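Home | Features | Automation | Archive | Subscribe

Kitchen work, one pick at a time

January 4, 2025

Robots that handle household chores have been promised for decades, and the demonstrations keep getting better. The harder question is how often a machine finishes a job it was given without a person reaching in. Plumedar, which develops control software for two-armed systems, spent the months from August onward trying to answer it for a short list of kitchen and packing tasks.

The company's test log lists 905 attempts. Of these, 294 involved food items or toy stand-ins on a cutting board, and the remainder covered cups, lids, trays and small cartons. A run was scored as complete only if every item reached its assigned place and both arms returned to rest. A dropped item ended the run, even if the arm could have recovered it.

Single rigid objects are close to a solved problem under these rules. Moving an upright cup from one marked position to another succeeded in 89 percent of attempts. Clearing a board did much worse. Small pieces roll, lie flat against the surface, or sit on the board's rim where a fingertip meets the edge before it meets the food.
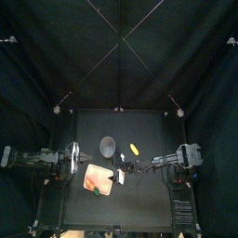
PLUMEDAR - MANIPULATION TESTING GROUP

The cup, the board and the few small items on it make up a modest workload by the standards of any home cook. For a two-armed cell it is a fair test. The board is light enough to shift when a finger touches its side, so one arm often has to steady it while the other picks. Clear plastic adds a second difficulty - depth sensors tend to read through it, and the software must infer the wall of the cup from its rim.

Draped fabric around a table keeps stray light and background motion out of the camera data. It also makes the results harder to transfer. A home kitchen has windows, glossy counters and people walking past, and a policy trained against dark cloth can lose accuracy when any of these appear.

Shop floors are more forgiving. Hermans, a contract packer, runs two arms on a kitting line where parts arrive in fixed trays. The arms work more slowly than a trained packer but hold their pace through a full 8-hour shift. Staff still load the trays and clear jams.

Lerar and Nurov, both suppliers of gripper hardware, are taking different routes to the small-item problem. Lerar favors thin, stiff fingertips that can slide under a flat piece. Nurov is testing softer pads with force sensing, which tolerate poor alignment but wear faster. Neither company has published a service interval for kitchen use, where washing would be a daily requirement.

Plumedar plans to repeat the board tests with the enclosure removed and the scoring rules unchanged.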